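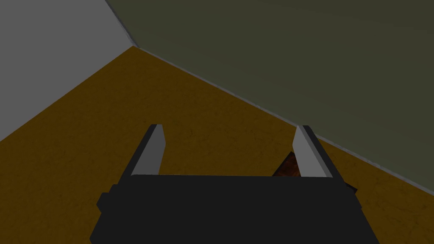 Ticket 1127: Wirneck sequencing pipeline, faecal samples, host reads not removed. Batch 9 came back from Pollidow with far more host DNA than the February batch. The plate map is mirrored: column 1 on the sheet is column 12 on the plate. Orientation now has to be taken from the plate barcode.

**Status:** open, reassigned to Gosselin

**Log**

- Re-ran host filtering with the default index. No change. Up to 210 samples affected.
- Checked index version. Dimside node still points to the old reference, without the primate genomes.
- Updated path, cleared cache, re-ran a subset of 100. Host reads down to the level of the February batch.
- Corrected plate map uploaded 09/11/2023. Old map kept as `map_old.csv`, do not use.
- Two negative controls still show gut bacteria. Under the corrected map both sit next to high-yield wells, so carry-over is possible.

**Outstanding**

Full re-run queued on Dimside. Pollidow to confirm whether spare extract exists for the two controls. Diversity plots for batch 9 should not be circulated until the re-run is finished.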